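Week 8: Collecting Demonstrations
L. Konstantinidis

Last week's assignment asked how many demonstrations a policy needs. Most of you wrote "more." Full marks, reluctantly.

The Zaser set we use in this course started as 300 episodes. After review, 148 were left. The arm was blameless. People paused mid-task to think, regrasped out of politeness, or hit record and then went looking for their coffee. A learner copies all of it, the coffee included.

Rules for the lab:

Reset the objects to a new position every time. Your hand will want to put them back in the same spot. Overrule it.
Keep each episode under 60 seconds.
Mark failures as failures. "Nearly" is not a label.
Do not touch the camera mount between episodes.
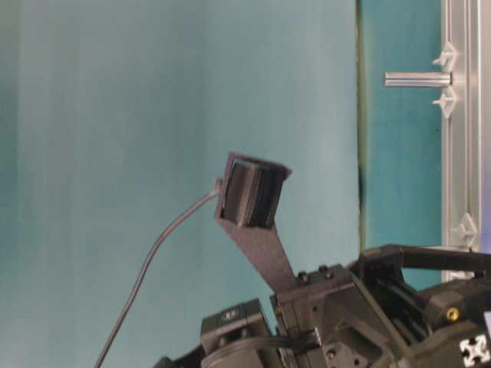
If you do bump something, stop, write it in the log, and start a new batch. Two batches with slightly different views are useful. One batch that changes its mind halfway through is a debugging project, and you will be assigned it.

Reading: the Koseretti notes, first half. The second half contradicts the first and will be on the final.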